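Nateck had their open day on Friday, so Glória and I drove over after lunch. We stood by the tray cell for most of it. The arm handles metal trays with dividers in them, and a man from Matos talked us through the controls. 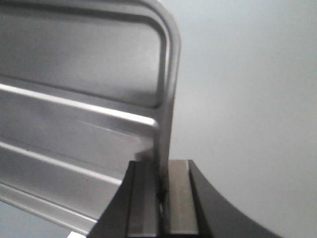
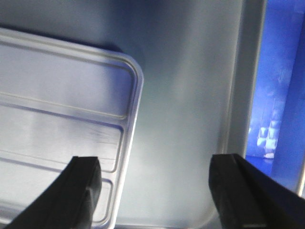
Glória Figueiredo asked what happens when a tray is bent, and was told that the arm stops and waits for a person. Arnaldo wrote to me afterwards that he would still want two people on the shift, whatever the brochure says.

We left at 6 and missed the talk by Grustetti.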